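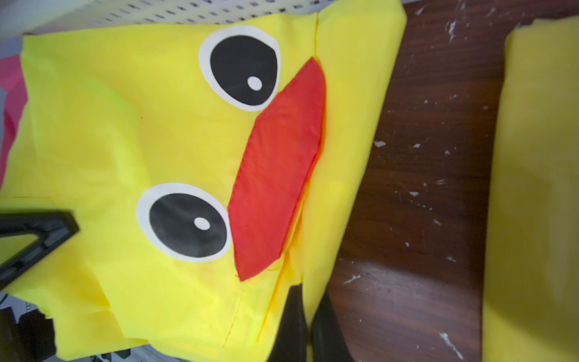 Yellow nylon, a red beak and the gripper on station 2 at Gotness.

I've been folding and sorting fabric goods for a living long enough that my thumbs click when it rains, and I have opinions about the robots. My sister-in-law says I should write them down so she doesn't have to hear them over dinner anymore, so here we go!

I work at Gotness, which rents out costumes and party stuff. Everything that goes out has to come back, get looked over, get folded and go on a shelf, and it's that middle part I do. In March we got two robot arms from a company called Kirkeo, and the meeting we had about them lasted maybe as long as a coffee. We were told they'd "support the folding team." I've been around long enough to get nervous when somebody in a clean shirt uses the word support.

Well, it's September 2021 now and I still have a job, and so do the other four people at my bench. So I'm not writing one of those pieces. The thing I want to talk about is what the job has turned into, because I don't think the people who buy these machines spend much time on that (they should come stand with us for a week, I'd bring donuts).

Take anything with a face on it. Shiny nylon slides around and bunches up, and when you pick it up by a fold you have no idea what the rest of it is going to do. I can find the seam with my fingers while I'm talking about last night's game. The arm has to pinch, lift, look, and very often put it down and pinch again. I used to find that funny. Then I spent a whole shift next to it and started noticing all the little things I do without thinking, and I got kind of proud, to tell you the truth. Twenty years of people calling this unskilled work, and it takes a machine that costs more than my house to do it slowly.

But slow doesn't mean useless. On a decent shift the arm gets through 175 pieces, and they're the flat boring ones, the capes and the sashes and the table skirts, and my hands hurt less at night. I noticed that by the second month. I would be lying if I left it out, and I get annoyed with people who only tell you the bad half.

Now for the bad half. We used to talk. Five of us around one big table, passing stuff across, and if somebody was having a rough morning you saw it and took the heavy pile off them. With the arms in, the table got split up, and I spend a good part of the day alone, watching a gripper and hitting a button when it gets stuck. Watching is tiring in a way folding never was. You can't drift off and you can't get into a rhythm, because the rhythm belongs to the machine. I go home with happy hands and a fried head.

And then there's the money. When I started tending the arm I was doing my old job plus a new one, with a two-page sheet from Kirkeo as my training. My pay stayed right where it was. I asked about it and was told the role was "still being defined." Fine, but I'm the one defining it! Every time that thing grabs a sleeve wrong and I fix it, I'm working out something that wasn't on the sheet.

A friend of mine is at Wirkeck, across town, where they have 1177 different items on the books and the same arms we do. They rotate. Nobody tends a machine for more than two hours, then it's back to the bench with the others, and tending pays extra. That came from the floor, from people who asked before the machines were bolted down. We asked after, and it's a lot harder after.

So if your boss calls a short meeting and says support, ask who is going to stand next to it, for how long, and for how much. Ask where the table is going, too. I wish I'd asked about the table.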